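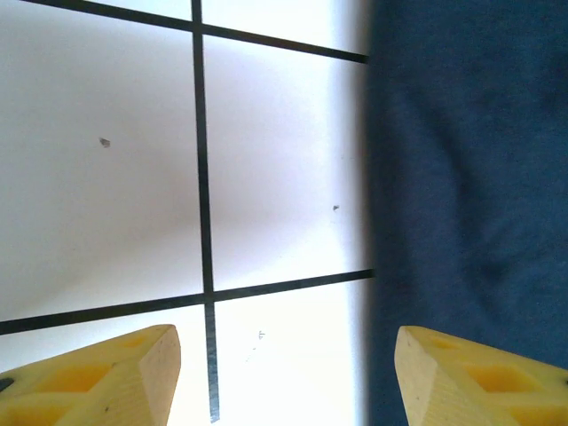
ベンチの四十六分

電話が鳴ったのは、私が鍋に乾麺を入れた瞬間だった。

「監督、やりませんか」と相手は言った。名乗りもしない。
「どこの」
「ラナシンゲです」

ラナシンゲ島代表。世界に数ある代表チームのうち、島の郵便局より職員が少ない協会が運営する代表である。私は五十二歳で、二部リーグのクラブを解任されたばかりだった。解任の理由は「方向性の違い」とされたが、正確に言えば、クラブは上に行きたく、私の率いるチームは下に向かっていたのだ。

「麺が伸びるので」と私は答えた。
「では、承諾ということで」

受話器の向こうで誰かが拍手した。二人分くらいの拍手だった。

島の空港には会長のナナ・エシエンが自ら迎えに来ていた。小柄な女性で、車の後部座席にはコーナーフラッグが三本積んである。四本目はどうしたのかと訊くと、隣の島に貸したまま返ってこないという。

「外交問題になりかけています」
「三本で試合は?」
「審判が優しければ」

代表のスポンサーはシルケテックスという防水シートの会社だった。ユニフォームも同社の製造で、雨には無類に強く、汗も決して外に逃がさない。前任の監督は、前半のうちに選手が茹で上がるのを見て辞表を書いたらしい。私はその辞表を見せてもらった。文面がよくできていたので、写しを取っておいた。

初練習に集まったのは九人だった。残りは漁に出ている。主将のゾルカーは左サイドバックで、島で唯一、外国のクラブに在籍した経験を持つ。スタディッツという町のチームに半年いて、そのうち試合に出たのは四十六分間。彼はこの四十六分について、放っておけば二時間は話せた。

「前半が終わって、後半の一分に交代です」
「怪我か」
「いえ、監督が私に気づいたんです」

私はこの男が好きになった。

対戦相手が決まったのは五月である。格上も格上、こちらが六百八十五人収容のスタンドを誇っているのに対し、向こうは駐車場だけでそれより人が入る。記者会見には島の新聞社から一人、相手国から四十人の記者が来た。椅子が足りず、エシエン会長は教会から長椅子を借りてきた。おかげで会見は終始、懺悔の雰囲気であった。

「勝算は」と記者が訊いた。
「あります」と私は言った。
「根拠は」
「それは、ありません」

通訳はしばらく黙り、それからずいぶん長くしゃべった。翌日、相手国の新聞には「老将、秘策をほのめかす」と出た。通訳は会長の甥だった。

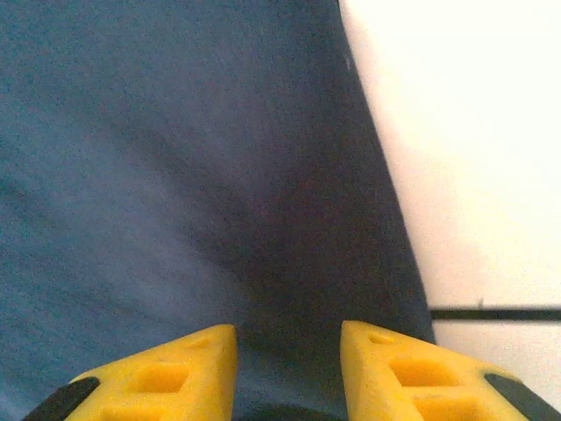

それからというもの、相手の偵察係が毎日練習場の柵にへばりついた。秘策を見に来たのだ。見せるものがないのは失礼なので、私は選手に妙な体操をさせた。片足で立ち、腕を水平に伸ばし、笛が鳴ったら全員で北を向く。偵察係は熱心にノートを取った。三日目には、ゾルカーまでが「監督、これは何に効くんですか」と小声で訊いてきた。

「北に攻めるとき役に立つ」
「後半はどうします」
「後半は南だ」

彼は深くうなずいて持ち場に戻った。この素直さが四十六分の原因だろうと思う。

試合の日は豪雨になった。島の老人たちに言わせれば小雨だが、傘はもう役に立たなかった。相手のユニフォームは最新の軽量素材で、五分もすると水を吸って膝のあたりまで垂れてきた。わが代表はシルケテックスである。水滴は胸の上をころころと転がり、選手たちは台所の流しのように輝いていた。

相手は六回ゴールの枠に当て、二回水たまりにボールを置き忘れた。うちのキーパーは普段、桟橋で魚を受け取る仕事をしているから、濡れて滑るものには慣れている。飛んでくる球をいちいち胸に抱え、一度は癖で箱に詰めようとした。

後半の終わり近く、こちらに唯一のコーナーキックが来た。場所は、旗のない隅だった。審判が困ってこちらを見た。会長が観客席から降りてきて、自分の傘をそこに突き立てた。花柄である。審判は優しかった。

ゾルカーが蹴った球は風に乗り、誰にも触れず、北のゴールに入った。

「南です」とゾルカーはあとで訂正した。後半だったから、確かにそうだ。

一対〇。試合後の会見で、相手の監督は体操のことばかり訊かれていた。私はといえば、控室に戻ったところで会長に呼び止められた。

「契約を延ばしたいのですが」
「条件は」
「コーナーフラッグを買います」

上着の内ポケットには、前任者の辞表の写しが入っていた。日付のところだけ空けてある。取り出してみると、雨でにじんで、もう一字も読めなかった。こちらの上着はシルケテックス製ではなかったのである。

「一本でいいですよ」と私は言った。「三本はあるんですから」

会長は少し考えて、隣の島にもう一度だけ手紙を書いてみます、と答えた。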